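Cell keeps tripping protective stop over the open case
Forum > Faults and Safety > Disassembly cells

mimoza_d
We strip old desktop towers with an arm and a two-finger gripper. Since the start of July it has thrown a protective stop on the way into the case, always with the same force fault. I've cleared it 63 times and am becoming fond of the beep.

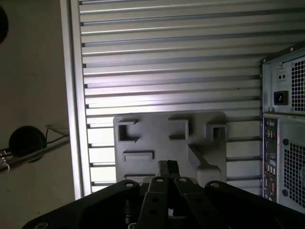

Posted by mimoza_d, 5 July 2021, Cerberg workshop

Botbridge's log says "unexpected contact", so at least one of us was surprised. Payload and tool offset are as they were. Any ideas before I ring Vidmar and pay to be asked if it's plugged in?

spyros_b
Cable drag. Wrist cable pulls tight as the arm goes down, controller calls it a collision. Had it for nearly a month.
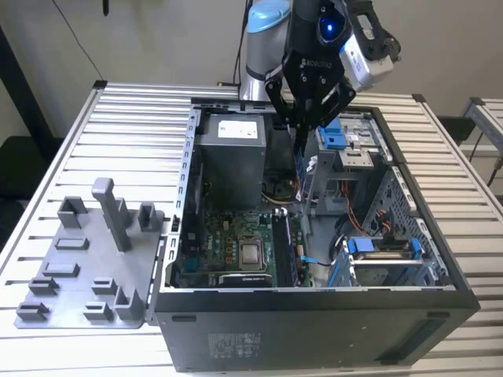 Slacken it off, run the descent at 3 per cent and watch the force trace. If it climbs before the fingers are anywhere near metal, there's your culprit.

fatos.k
Disagree. Drag creeps up, and she's describing a bang. I'd suspect the approach point. Whoever taught ours did it on a different model of tower and then left for Clirkora.

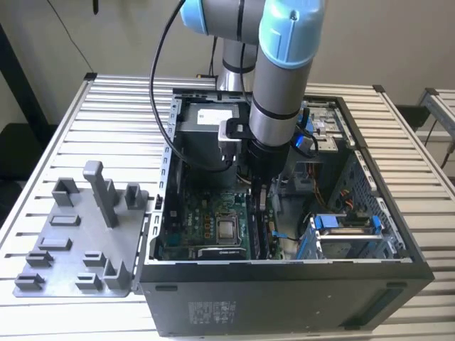

Force limits get blamed for everything and then somebody doubles them. Please don't. I'd go in by hand with the jog pendant first. Those blue drive carriers are sat right beside where the gripper goes down, and a few millimetres out would do it.

spyros_b
A few millimetres out and she'd have broken plastic by now.

fatos.k
Or a protective stop. 63 of them.

mimoza_d
Ran it slow. Trace is flat, then jumps 38 N in one go. Sorry Spyros. 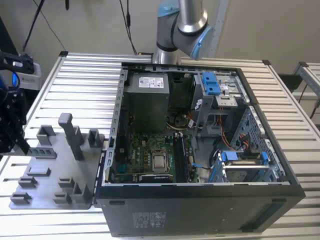

Re-teaching the approach now. I've left the limit alone, though Panagiotis did offer to "just nudge it" and has been sent to make tea.

spyros_b
Still tie that cable up.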